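Tables Chairs Shelves Care Guides Parts Contact
Support > Tables > Margaritis Work Table > Set-Up Guide > Section 3

Print this page | E-mail this page

Section 3: Settling In and Dressing Your Table

Revised May 11, 2026

By now the legs are on, the bolts are snug, and your Margaritis is standing on its own feet in the room where you mean to keep it. Well done! We know the last section was a long one, and if you'd like to go and have a cup of coffee before you start on this one, the table will still be there when you get back. What follows is the pleasant part: choosing the final spot, letting the finish rest, and putting out the few things you want to live on the top.

Most of this applies just as well to the older Kurkwood table, which has the same dark brown, wood-grained top. Where the two differ, we say so.

3.1 Choosing the spot

1. Decide which long side will be the working side. Stand there for a minute, then sit there for a minute. You'll want room behind you to push a chair back without hitting a wall or a shelf, and people nearly always guess too small, so please use a tape measure. We suggest 30 inches at the very least.

2. Look at where the light comes from. A dark top picks up reflections, and a lamp or window straight across from your chair will lay pale streaks over the surface just where you're trying to read. Turning the table a little is often enough to fix it. If the streaks move when you move your head, they are reflections and nothing is wrong with the finish.

3. With a helper at the other end, lift the table and walk it to its place. Bend your knees, agree out loud who is walking backward, and take your time.

CAUTION: Do not drag the table, even a few inches. Dragging puts a sideways strain on the leg bolts you have just tightened, and it can leave a long scratch in a laminate or wood floor that no felt pad will ever undo.

4. Press down on each corner in turn. If the table rocks, turn the leveling foot under that corner a little at a time until it stops. (On the Kurkwood, the leveling feet are on the two rear legs only, so you may need to turn the whole table end for end.)

5. Sort out the floor before you sort out the top. Any cable that crosses the place where people walk should be moved back to the wall or taped down flat, and none should run under a table foot or under the casters of a rolling chair. It's a dull job, we know, but it is far easier now than later on, when everything is plugged in and you've forgotten which cord belongs to what.

3.2 Letting the finish rest

The top leaves our shop fully dry to the touch, but it has been wrapped for its journey and it likes a bit of air before it goes to work.

1. Wipe the top with a soft dry cloth, following the grain.

2. Leave it bare for 72 hours. You may sit at it, lean on it, and eat a sandwich over it if you use a plate, but don't leave anything standing on it overnight.

3. If you notice a faint smell when you first unwrap the table, open a window. It fades.

NOTE: In cold weather (we hear about this every November) the top may feel slightly tacky if the box has been sitting on a porch. Let the table come up to room temperature before you wipe it, and start counting your hours from then.

3.3 Putting things out

There is a great temptation to cover a new table all at once, and we understand it completely. Our advice is to begin with a pen holder and a plant or two, and live with that for a week before you add anything else. You'll learn a good deal about where your arms go.

1. Place the pen holder toward the working side, within easy reach but far enough in that your sleeve won't catch it. A small square one is handy here, as it sits flat and doesn't roll off if it gets knocked over. Check that the bottom is smooth. If it has a rough seam or a bare metal edge, stick on the little felt dots from hardware bag 3.

2. Store pens with their caps on. Red ink in particular is slow to come out of the grain, so if you do get a mark, dab it with a damp cloth right away and don't rub.

3. Set potted plants well past the middle, on the side away from you. A leafy plant can go farther back than a squat little succulent, where it won't hide the smaller one. Leave a hand's width between the pots so you can lift either of them without brushing the other.

4. Make sure each pot has a saucer or a sealed bottom. The Fulilora pots sold in our catalog are sealed already. If you have brought a pot from home and aren't sure, stand it on a folded paper towel for an afternoon after watering and see what you find.

5. Keep the front half of the table clear apart from the pens. You'll be glad of the open space — both hands need more of it than you'd think. 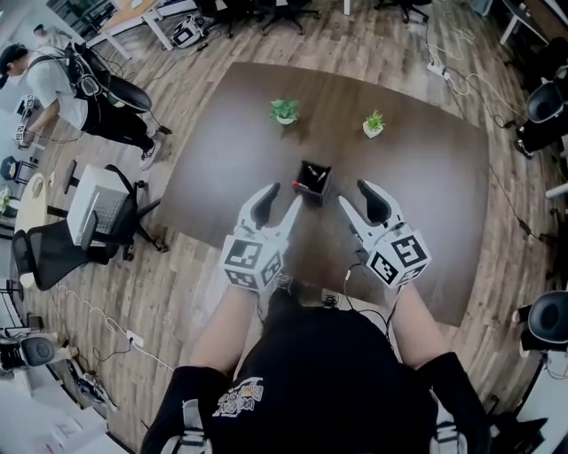 Marina Tzanetos wrote to us that she had done everything in this part except the plants, which she kept right beside the pens for company, and that by the second week she had potting soil in her pen holder and a bent leaf from reaching across with a ruler. She has moved them to the back now and says she still looks up at them just as often. She also asked whether a succulent needs the same watering as a leafy plant. It needs a good deal less, and we would take it to the sink for its drink in any case.

6. Water plants away from the table whenever you can, let them drain, and wipe the bottom of the pot before you set it down again.

CAUTION: Standing water will leave a pale ring in the finish if it is left overnight. If you find one, dry the spot and leave it open to the air for a day before you try any polish. Many rings go away by themselves, and polish over a damp ring tends to seal it in.

7. Every so often, shift the pots and the pen holder over by their own width. Even a dark top changes color a little in daylight, and moving things about helps it change evenly.

3.4 A last look underneath

After the table has been in use for a few weeks, crawl under with the small wrench and try each leg bolt again. A quarter turn is normal. If a bolt keeps turning and never grips, stop there and order a replacement insert through the Parts page, giving the model name and the number on the Trundilmont label under the rear rail.

Cleaning, touch-up sticks, and what to do about candle wax are covered in Section 4.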